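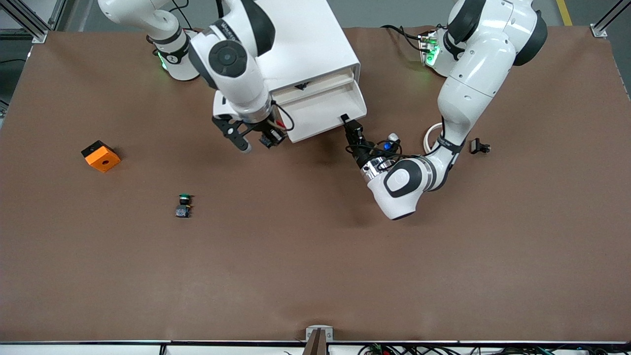 Automation at the Grultbridge parts-sorting shop

The Grultbridge shop is a small electronics sorting and storage operation run by Gelteck. It handles connectors, push buttons, circuit modules and similar small parts, mostly returned stock. Sorting was done fully by hand until May, when the first two-arm bench went into use. As of October 9, 2023, the shop had 21 employees and a catalog of 974 part types.

Bench layout

Each bench carries two robot arms with parallel grippers. The arms stand at the back of a flat work surface covered with a brown sheet, on either side of a white cabinet with a drawer. Parts are laid out in front of the arms. A green light ring is fitted at each arm base. Cables to the grippers run outside the links and are checked for wear at every shift change.

The control software, Sitari, stores a grip setting for each part type. Small modules with exposed boards are held by the sides of the housing, with the board face left clear.
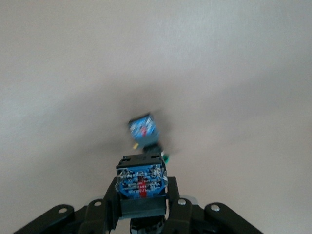

Changes in staff duties

Before the benches, a sorter picked, checked and stored each part. The work is now split between two jobs:

Bench attendant - lays out parts, clears dropped or jammed items, and empties the drawers.
Setup technician - teaches new grips and keeps the part records in Sitari.

Attendants moved over from manual sorting after 20 hours of training. Technicians take a further course of 65 hours. Repeated fine hand work has gone down, while standing and watching time has gone up. Shifts were changed to allow attendants to trade places between benches and the receiving desk.

Limits

Thin wires remain the main source of stops, as they catch on fingers and on nearby parts. Bundled cables and parts with loose leads are still sorted by hand. Pay grades for attendants were left as they were for sorters, and a review is pending.

See also

Pisharody bench
Manual kitting
Returned stock handling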